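Equipamentos > Jogos no celular > Controles
Beltard, o controle para celular da Ernevton
Por Radwa Hegazy | julho de 2018
22 comentários

O Beltard é um controle Bluetooth para quem joga no celular e já percebeu que o próprio polegar tapa um terço da tela, quase sempre o terço em que está o inimigo. Ele pesa 312 gramas, tem dois analógicos, direcional em cruz, quatro botões de ação, gatilhos que afundam de verdade e um suporte que segura o telefone acima de tudo isso. Visto de longe, você parece estar pilotando um drone. Visto de perto, também.

Suporte

O braço abre com uma mola forte. Já nos escreveram perguntando se é forte demais. Depende do que você sente pelo seu telefone. As garras têm borracha por dentro e aceitam os modelos grandes com capinha fina; com aquelas capas que viram carteira, não fecham, e se fecharem vão apertar o botão de volume até o fim da partida. Tire a capa. Seus cartões sobrevivem meia hora em cima da mesa.

O ângulo é regulado em passos, com um clique em cada um. O último passo deixa o telefone quase deitado para trás e serve para jogar na cama, posição em que o conjunto tende a cair no nariz.

Bateria

São 1230 mAh, o suficiente para 22 horas de jogo com a vibração desligada. Com a vibração ligada é menos, e com a vibração no máximo você mesmo vai querer desligar. A carga é feita pela porta micro-USB na parte de cima. Sim, micro-USB. Recebemos as cartas. O controle funciona enquanto carrega, mas não carrega o telefone: pensamos no assunto, medimos a temperatura do protótipo e paramos de pensar no assunto.

Emparelhamento

1. Segure o botão central até a luz piscar em azul.
2. Abra o Bluetooth do telefone e escolha "Beltard".
3. Se aparecer "Beltard" mais de uma vez, alguém na sua casa comprou outro. Tente os dois.

Da segunda vez em diante a conexão é automática, às vezes até quando você não pediu. Para soltar o controle de um aparelho, segure o botão central junto com o gatilho esquerdo.

Com o que funciona

Com Android, sem aplicativo extra, em qualquer jogo que aceite controle. No iPhone, não funciona, e preferimos escrever isso aqui em letra normal do que responder ao décimo e-mail decepcionado da semana. Emuladores reconhecem os botões sem drama. Jogos feitos só para toque – os de arremessar, cortar, deslizar, combinar docinhos – continuam sendo jogos de toque, e para eles o Beltard é um suporte de telefone bastante caro.

O jogo de corrida Jenia e o de plataforma Bangash já vêm com os comandos mapeados. Em Bangash o pulo duplo fica no gatilho direito, escolha do estúdio e motivo de metade dos comentários desta página. Dá para trocar em Opções > Controles > Avançado, menu que fica depois da tela de créditos por alguma razão.

O que vem na caixa

Controle, cabo curto, um saquinho de tecido e um manual em seis línguas, das quais o português é a última e a mais sincera. O cabo é curto mesmo. Para jogar carregando, com a tomada atrás do sofá, use o seu.

Garantia

Dois anos para defeito de fabricação: botão que gruda, analógico que anda sozinho, bateria que desiste. Derrota não é defeito de fabricação. Controle arremessado também não, e a assistência sabe reconhecer a marca da quina da parede. Guarde a nota.

Os analógicos podem ser trocados em casa com uma chave Philips pequena. Mounir Belkadi, da bancada de testes, troca os dele sem olhar; os demais mortais devem fotografar a placa antes de soltar os cabos planos, porque os dois conectores são iguais e só um deles está certo.

Cores

Preto e cinza. O verde saiu de linha em junho e ainda aparece em algumas lojas, por um preço que sugere que o verde era bom. É o mesmo controle.

Arquivado em: controles, Android, Bluetooth, acessórios
Compartilhado 312 vezes

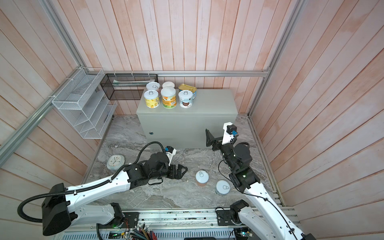

Foto: Mounir Belkadi / Ernevton

Peças avulsas (borrachas do suporte, analógicos, tampa traseira) são vendidas na página de reposição.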